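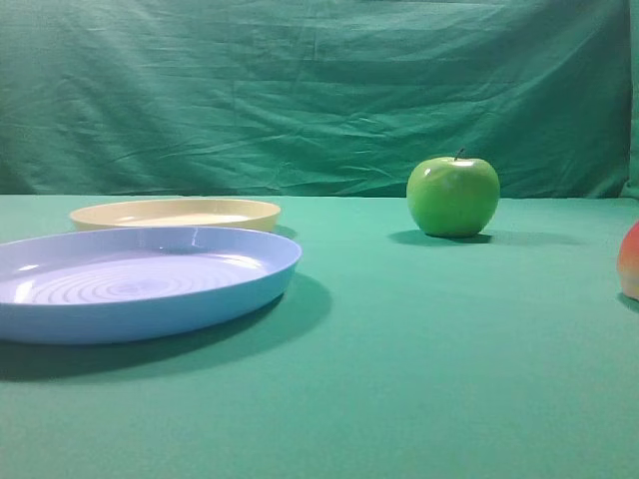
Couldn't we just recalibrate the camera every morning and skip the rest of the checks, a student asked at the end of the last session. It would be quicker, the same student said, and the arm usually picks fine afterwards.

It would be quicker, and on some mornings it would be enough. But calibration only tells the software where the camera is. It does not correct a lamp that has been knocked, a cloth that has slipped or a finger pad that has worn down. If you recalibrate first, you can hide one of these faults for a day or so and then spend much longer looking for it. Calibration comes last in the list for this unit.

Unit 3: Setting up and looking after the Belora tabletop cell

The cell is in the Steinarsdóttir lab, on the bench nearest the door. It is used for pick-and-place work with plates and fruit on a green cloth, seen by a fixed camera. The arm is run from the Vavon controller under the bench. Read these notes before your first shift on the cell and keep them open while you work.

Before powering up

Check that the emergency stop is pressed in and that the controller is off. Move your hands over the table only in this state, or with the arm in its parked pose and the servo light out.

Look along the arm cable from the base to the wrist. It should hang in an even loop and not touch the cloth. If a tie has come off, replace it now. The ties go on finger tight, then one more click.

Table and backdrop

The table cloth and the hanging backdrop are both green, but the backdrop is the darker of the two. They are not interchangeable.

The table cloth has to lie flat. Pull it from the corners toward you and clip it under the bench. A ridge in the table cloth changes the height of whatever stands on it, and the gripper will then close too high or press down too hard.

The backdrop can have creases. Diagonal and horizontal folds with light streaks along them are normal and the segmentation settings allow for them. What matters is the line where the backdrop meets the table. It should run fairly straight from left to right. If it bows or dips, re-hang the cloth before you touch any threshold.

Light

The lamp is set so that shadows fall to the right. Stand an apple near the back of the table and look at its shadow. It should reach out to the right, and the shadows of the plates should go the same way. If one object throws two shadows, there is a second light on in the room. Find it and turn it off.

Blue plates need more care than cream ones. The blue plastic is slightly glossy, and a bright patch on the inside can look nearly white to the camera. A small patch is acceptable. If it spreads over the rings in the base, lower the lamp arm one notch.

Placing the objects

Two plates may overlap in the camera view, with the nearer one hiding the front of the farther one. Leave this in for at least one run, as the plate detector has to cope with it. For the calibration run itself, separate them.

Fruit that is only partly in view at the side will be found but not picked. The software draws the outline and then rejects it, and the log shows EDGE. Students often report this as a fault. It is the intended behavior. Move the fruit inward and run the detection again.

Gripper

Wipe the finger pads with a dry cloth at the start of each shift. Do not use the bench cleaner, it leaves a film and smooth fruit slides out. The pads we use are the soft Plustach type, and they are replaced every 150 hours of running, or sooner if you can feel a groove with your thumbnail.

To replace a pad:

Open the gripper fully and press the emergency stop.
Take out the screw behind the pad and slide the old pad toward the fingertip.
Slide in the new one until it seats, then put the screw back by hand.
Change the other finger as well, even if it looks fine.
Write the hour count in the cell book.

After a pad change the first grip is always done on the foam block - never on fruit.

Calibration

Power up, home the arm and clear the table down to the cloth. Put the target board on its marks and start the routine from the controller. It takes about 2 minutes. Accept the result if the residual is in the green band. If it is not, run it once more. A second failure means the camera bracket has probably moved, so stop there and tell the instructor.

Then put the plates and fruit back and do a slow run before returning to normal speed.

For next time

Bring your copy of the cell book page. We start with the log codes, EDGE and SLIP first, and the homing switch if there is time.

Related handouts
Unit 2: Parking, homing and the emergency stop
Unit 4: Reading the Vavon log
Re-hanging a backdrop cloth
Plustach pads: fitting and storage
Lab rules, Steinarsdóttir lab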